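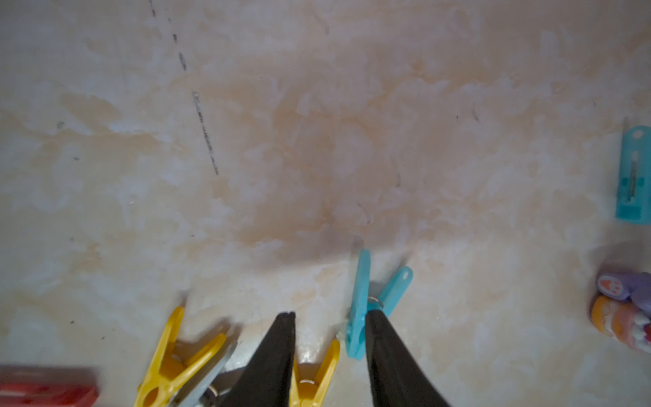
Lorna Pettibrook

Home Care Basics, Unit 5: Clothespins and the Work Surface
Flata Adult Learning, handout for June

Plastic clothespins need sorting before they go back in the bag. Spread them out on a pale surface, where cracks and grime are easy to see. A marbled cream or peach finish works well, though it also shows its own specks, fine scratches and pencil marks. Wipe it first.

Check each pin in this order:

Squeeze it fully open. A stiff spring gets one drop of light oil. Wipe off the extra or it will end up on a shirt.
Look at the jaws. If they do not meet evenly, discard the pin.
Bend the handles slightly. Plastic that has spent a long time in the sun turns chalky and snaps.

Soak the good ones in warm water with dish soap for 5 minutes, rinse, and dry on a towel. A set of 40 fits in one dishpan.

Pencil lines on a hard finish usually come off with a white eraser. Do not use scouring powder, as it dulls the shine. Try a hidden spot first. Scratches will stay.

For next time: bring 3 worn pins from home and read the Troveck sheet on line drying, both sides.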